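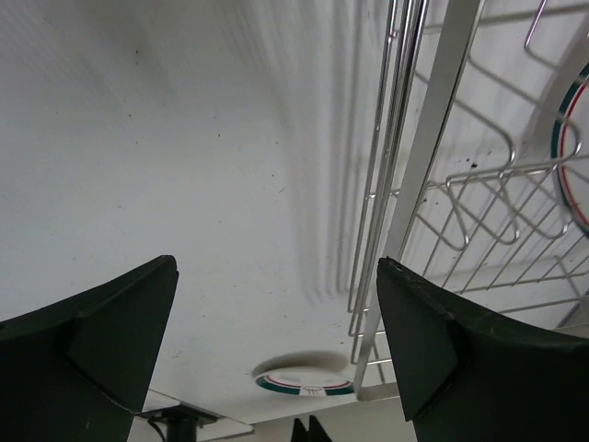

Most of the arguments I hear about rules for robots in kitchens are about force. How hard can the arm push before it hurts someone, how fast can it stop, who signs the form. Those rules exist and they are decent. What we lack is any rule about the ordinary end of the job, which is a plate in a rack.

I spent part of October at Stavau, where a small team has been teaching an arm to load and unload dish racks. They keep a written procedure for each trial. It ran to two pages when I got there and it was three by the time I left. The added page was mostly Natália Figueiredo's doing. She wanted the sheet to say what counts as a finished plate, and the team found they had never agreed on it. One operator marked a trial as passed when the gripper opened. Another waited until the arm had backed away. A third looked at whether the plate would stay put if the next one bumped it.

Those are three different tests, and they give three different success rates for the same machine. A buyer reading a brochure has no way to know which one was used.

My view is that any company selling or leasing one of these systems should have to publish its definition of done, in one paragraph, next to its numbers. The paragraph should say when the clock stops. It should say whether a person was allowed to straighten anything between trials, and whether trials that were called off early got counted. Stavau logged 889 placements on the old sheet and had to throw out 69 of them because no one could tell afterward which test had been applied. They were open about that with me. I doubt many firms would be.

The second thing I would put in writing is the state of the work surface. Crumbs, water and old food change how a plate slides, and they also change what a camera sees. Some labs wipe everything down before each run. Some never do. Either is fine if you say so. A kitchen on a busy night is not going to be wiped down for the robot, though, and a buyer ought to know which kind of table the figures came from.

Ilídio Vieira, who installs equipment for Cattaneo, thinks I am asking for paperwork that will be copied from one product to the next and read by no one. He may be right about the copying. He told me the safety sheets at Skekimgate had another machine's name on the second page for most of a year. I still think a short statement that turns out to be false is more useful than no statement, since a customer can hold it up and ask for money back.

He also says small shops can't afford more rules. This one costs a paragraph. If a shop can't write down what its robot is supposed to do with a plate – and when it has done it – then it isn't ready to sell the robot.

Drellevia has a draft of its own that covers glassware only. I would start with plates, and with the rack the customer already owns.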